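Birnari two-finger gripper and wrist camera kit – incoming and bench safety checklist, with comments

Unit under review: trial kit on a 30-day loan, arm-mounted
Bench: Denddale workshop, bench by the north wall
Checklist version: carried over from the Toom kit review in March, with the grip section rewritten
Marks used: OK, OK with note, FIX, N/A

Section 1. Before power

1.1 Mounting bolts at the wrist flange present and torqued to the sheet
OK. The hex key that comes in the box is a good one, with a long handle. I wish every kit did this.

1.2 Cable clear of all joints through full travel
OK with note. Walk the arm by hand through its full travel before you close the last clip. The default clip position leaves the cable a little short when the wrist is turned all the way over. Moving the clip one slot back gave plenty of slack.

1.3 Fingers seated, no play side to side
OK. Finger swap takes one screw per side and the pins locate firmly. I swapped them over and over just because it was fun!

1.4 Edges and corners safe to handle
OK with note. The finger tips come to a fairly narrow point. Nothing that would cut you, but keep them closed when you're reaching past the wrist.

1.5 Emergency stop within arm's reach of the operator and of the second person
OK. We used our own button, the old red mushroom one that has been on this bench since 2008. The kit's connector took it without an adapter.

1.6 Warning label visible from the front of the bench
FIX. The label sits under the cable clip once you have moved the clip as in 1.2. A second label in the box would solve it. I have asked for one.

Section 2. First power, no load

2.1 Arm holds position when brakes release
OK. No drop that I could feel with a hand under it.

2.2 Emergency stop works from rest, from slow motion and from full allowed speed
OK. Stops cleanly at all three. Fingers stay where they are when the stop is hit, and that is what the manual says they should do.

2.3 Restart requires a deliberate action
OK. Releasing the button does nothing until you also press reset on the controller. Exactly how it should be.

2.4 Status light readable in normal room lighting
OK with note. Fine in the morning. By 3:00 in the afternoon the sun is on the bench and amber and green look very much alike. We taped a small hood over it and the problem went away.

2.5 Noise at operator position
OK. Quiet enough to talk over, even when the fingers cycle quickly.

Section 3. Grip

3.1 Force limit set before first contact with any object
OK. This is the best part of the kit for me. The limit is a plain number on the first page of the setup screen, and the arm will not move until you have confirmed it. On the Toom kit it was three menus down.

3.2 Finger test with the soft gauge at the lowest force setting
OK. Gauge held, no mark left on it.

3.3 Power loss while holding an object
OK with note. The grip holds, with no slip on our test blocks. Anyone clearing the bench needs to know how to open the fingers by hand. The release is a small lever on the underside and it is stiff the first few times.

3.4 Repeated grip test
OK. 131 cycles in one sitting, 119 of them with the small parts tray and the rest with loose parts on the bare bench. No faults logged. The motor housing was warm at the end but comfortable to touch.

3.5 Small parts near larger parts
OK with note. Go slowly. The fingers open wide, and on the way down to a small piece it's easy to nudge whatever is lying next to it. A narrower opening preset cured most of this for us. Save it under its own name so the next person finds it.

Section 4. Wrist camera view

4.1 Both finger tips visible at the working opening
OK. Being able to watch the tips come together on a part is a real pleasure – I kept finding excuses to run it again.

4.2 Lens clean and cover free of scratches
OK. Wipe with the dry cloth only.

4.3 Shadows from the arm do not hide the part
OK with note. The overhead lamp throws soft shadows over the bench. Moving the lamp toward the front edge helped.

4.4 Picture delay acceptable for hand-guided work
OK. I forgot about it within minutes.

Section 5. Paperwork and support

5.1 Manual matches the unit supplied
FIX. The finger drawing on page 48 shows the older mount. The text is right, the drawing is wrong.

5.2 Spare parts list included
OK. Fingers, pins and the wrist cable can all be ordered separately through Skotico.

5.3 Service contact answers
OK. I sent two questions and got two useful replies, one with a sketch.

Open items: second warning label (1.6), corrected drawing (5.1). Neither one stops us using the kit with the speed limit on. Next I want to repeat 3.5 with the narrow preset and the lamp in its new spot, then hand the bench over for the second reviewer's pass.

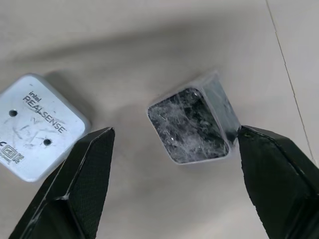
For that second pass, please start again at 1.1 even though the bolts are marked, and write your own comments before reading mine. The spare cloths are in the top drawer, and the force limit should be back at its lowest setting when you finish.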